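The Signature

Dean Marsden had until three in the afternoon to sign, and at a quarter past one he was still looking for something to sign with.

The form had come in a long envelope with Ulla Lie's name in the corner. It was four pages, stapled. Most of it said things he already knew. He was a half owner of the Sosau Street building, Satish Mudaliar was the other half owner, and by signing on the last page he would no longer be any kind of owner. The money would come in two parts. Satish had already signed. His name was in blue ink, large and easy to read, the way he wrote everything.

Dean went through the kitchen drawer first. He found a pencil, a marker for writing on freezer bags and a ballpoint from the dentist that left a groove in the paper and no ink. He tried it on the back of the envelope, warmed it in his hand and tried again. Then he put it back in the drawer, where it had been for years.

They had bought the building when they were both 35. It had been a shoe repair place, and the smell of glue stayed in the floor until the second summer. They put in shelves and sold lamps. For a while they sold a lot of lamps. There was one called the Zora that people drove over 70 miles for, and when the company stopped making it Satish bought the last of the stock and kept it in the basement, and they lived on that basement for two winters. Dean had been against it. He had said so at the time, several times, and Satish had never brought it up afterward.

He tried his coat. In the inside pocket there was a parking stub and a cough drop. He tried the car, and found a pen under the passenger seat, but it was only the cap end of one.

When he came back in, the phone was ringing. It was Torunn Holmgren from Ulla's office, asking if he had any questions about the form.

"No," he said. "It's pretty clear."

"You can drop it off or I can send somebody."

"I'll drop it off."

"Black or blue ink is fine," Torunn said. "People ask."

He thanked her and hung up. It was twenty to two. He read the last page again, standing up. There was a line for his name, a line for the date and a small line underneath for a witness. He hadn't noticed the witness line before. Satish's witness was Ilgın Işık, who had run the register for them since the Zora days and who now, he supposed, would go on running it.

He put the form back in the envelope and drove to the shop.

Satish was in the back room with his reading glasses pushed up on his head. He looked at the envelope and then at Dean.

"Did you forget how to spell it?" he said.

"I can't find a pen."

"You drove across town for a pen."

"And a witness," Dean said. "I need a witness."

Satish thought about that. He called Ilgın's name toward the front and went to see if she was with somebody. Dean could hear her telling a customer about cord lengths. He stood where he was, with the envelope against his chest, and looked at the table.

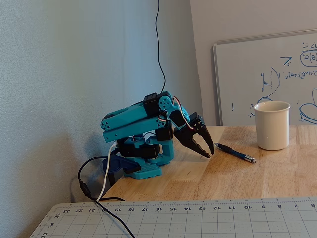
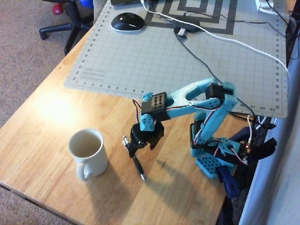
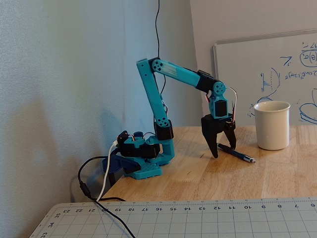 It had been Satish's idea to sell to only one of them, meaning himself, and Dean had taken most of August to see that it was a decent offer. His knees were bad. He didn't like the drive in the dark. He had told his sister he was being pushed out, and then a week later he had called her back and told her he wasn't. He went over all of it once more while the customer asked for the same cord in brown. The pen lay at a slant on the light wood with its silver tip pointing away from him. It was a plain dark pen, one he had probably used a hundred times for invoices. He left it there until Ilgın came in, wiping her hands on her skirt.

"Where do I go?" she said.

"Under me. The small line."

He took the staple side in his left hand and wrote his name. It came out smaller than Satish's. Ilgın signed under it and put in the date, and then Dean saw that he was supposed to have put in the date himself, on the line above, so he did that too.

"Is that it?" Satish said from the doorway.

"I have to drop it off by three."

"You've got time. Sit down a minute."

Dean said he would, and pulled out a chair, and asked him what the man had wanted with a brown cord.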